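Ticket 1492 – Bilico store account, discount code not applying
Status: open
Opened: 6 May 2018

Hi there! Me again, sorry. I'm trying to order from the Bilico site and my members' code just won't stick. I type it in, the little wheel spins, the total drops for a second (yay!) and then it pops right back up to full price. No error message or anything. I've tried it 5 times now on my laptop and twice on my phone, same thing both ways.

What I've done so far: cleared the cookies, logged out and back in, typed the code by hand in case I was pasting a stray space. I also took the Kiltley socks out of the cart, as I had a hunch the sale stuff was messing with it. Nope. 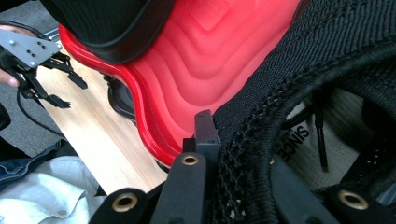 The code worked fine back in December, when I was still on the old login, so I do wonder if it got lost when you folks moved everybody over to the new accounts. My old customer number was 1138 if that helps you dig it up. The new profile page shows my address and past orders okay, but the membership line is blank.

Update, same evening – I tried the checkout as a guest and the code gets refused outright, with "members only" in red. So at least it knows the code exists! I'm leaving the cart as it is for now. Could you please hold the pickup slot at the Brunddale store till this is fixed?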